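# Cleaning and re-pasting an old desktop

Updated March 2019

A computer that has sat under a desk for a few years gets loud before it gets slow. Dust packs into the fins of the cooler, the fan turns faster to make up for it, and the paste between the cooler and the processor dries out. All of this can be dealt with at home in an evening. The steps are for ordinary towers and small office servers, not for laptops, which come apart in a different way.

## What to have on the table

- A Phillips screwdriver with a long shaft
- A soft brush, 2 inches wide, kept only for this job
- Isopropyl alcohol, 90 percent or better
- Coffee filters or lint-free cloth
- A tube of thermal paste (I use Plaso, but any non-conductive gray paste will do)
- A muffin tin or egg carton for screws

Paper towels leave fibers behind. Coffee filters don't, and they cost next to nothing.

## Before you open it

Shut the machine down, switch off the power supply at the back, and pull the cord. Hold the power button in for 15 seconds to drain what is left. Take a picture of the cables at the back with your phone. Do the same inside once the panel is off, particularly the small front-panel wires, which are tedious to sort out from a manual.

Lay the tower on its side with the open side up. Work on a bare, hard surface away from carpet. Touch an unpainted part of the metal chassis before you reach in, and again whenever you come back from getting something.

## Dust first

Do the dusting while the cooler is still on. Once the processor is bare you don't want anything blowing around near it. Brush from the top of the case down, and hold fan blades still with one finger. If you use a vacuum, keep the nozzle outside the case and brush the dust toward it. Canned air is fine in short bursts with the can upright.

Filters, if your case has them, can be washed in the sink with dish soap. Leave them overnight to dry.

## The cooler and the socket

Run the machine for a few minutes before you start the whole job if the paste is old. Warm paste lets go more easily. Loosen the cooler screws a little at a time in a cross pattern, then twist the cooler gently before lifting. Never pull straight up on one that is stuck.

Wipe the top of the processor with alcohol while it is still clamped in place. Only lift the load plate if you are changing the chip or need to clean paste off its edges.
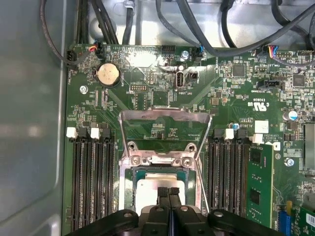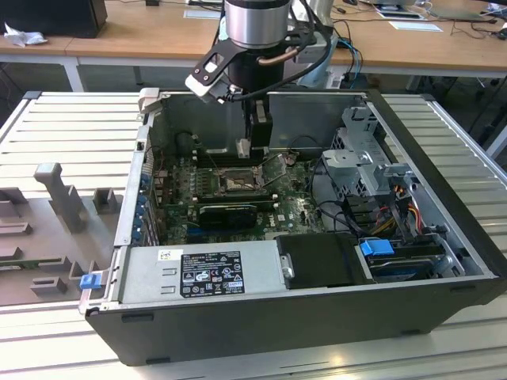 If you do take the chip out, hold it by the edges and set it down on something clean. On boards with pins in the socket, don't wipe or brush the pins for any reason. A bent one can sometimes be moved back with a mechanical pencil that has no lead in it, but it's slow work and often ends in a new board.

When the chip goes back, match the notches and let it drop in under its own weight. Lower the plate and fasten it. Some stiffness at the end is normal on lever types.

## How much paste

A dot the size of a small pea in the middle is enough for most desktop chips. Larger server chips need more — an X from corner to corner covers them well. Set the cooler straight down and tighten in the same cross pattern, a few turns per screw. Plug the cooler fan back in before you close up.

## Afterward

Start it with the side panel off and check that every fan turns. Then shut down, put the panel on, and write the date on a strip of masking tape stuck inside it. I do mine each November, before the heating comes on and the windows stay shut. Paste doesn't need changing every year. Every third or fourth cleaning is plenty.

Put the cap back on the paste tube and store it tip down in a zip bag.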